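**Black sink and hard water - should I be worried?**

**liv_granstrom** - 13 May 2022

Hello all. We are changing the kitchen in our house in Wekbridge, and I must choose a sink before the counter people come to measure. My husband wants a black composite one. I like how it looks, but our water is very hard. The kettle gets white inside after a few days, so I am afraid a black sink will look gray and dirty all the time.

Is there someone here who has lived with one for several years? I would be thankful for real experience, also bad.

Liv Granström

**tapwasher**

Don't do it. We had one in our last house and I wiped it after every cup of tea. Steel shows spots too, but you stop seeing them. On black you never stop.

**Morrow_77**

I have to disagree with tapwasher. Ours is five years old, matte, and the water here in Gamside is as hard as it gets. Warm water with a little white vinegar once a week, leave it a few minutes, rinse, dry with a cloth. It looks fine. What kills them is people using oily "restorer" products, which hold the lime in.

**tapwasher**

Once a week AND drying it. So it is work, as I said.

**Morrow_77**

You dry your plates, don't you?

**liv_granstrom**

Thank you both. I do not mind to dry it in the evening, but I know my children will not.

I should have written that we have two models on the list. Ammann has a single bowl which costs nearly 600, and Grorkeck has a double one that is more expensive. With the fitting and the new faucet we are over 1,000 in both cases, so I don't want to regret it. The double is what my husband prefers, one bowl wider than the other, and a white counter with light gray veins around it.

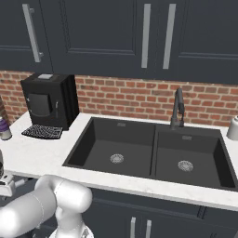 I am more unsure about the divider. We have one very large oven tray, and I think it will not lie flat in either bowl. In our present sink, a single, it just fits if I turn it a little. On the other hand I would like to rinse vegetables while something is soaking.

**pelham_joiner**

Measure the tray, then measure the inside of the bowl at the bottom. The brochure size is often taken at the top and the corners are rounded, so you lose more than you think. I have fitted both types and the calls I get later are always about trays.

Also check the width of the cabinet under it. An undermount double needs more room than people expect, and with a stone counter you can't fix a mistake afterward.

**Morrow_77**

Agree about the tray. I'd still take the double.

**tapwasher**

Single, steel, 3 minutes to clean. But it's your kitchen, Liv.

**liv_granstrom**

The tray is too long for the Grorkeck, I measured now with paper on the floor. My husband says we can buy a smaller tray. I will ask the shop in November if they still have the Ammann on display, because the builder has just told us he is delayed until then anyway.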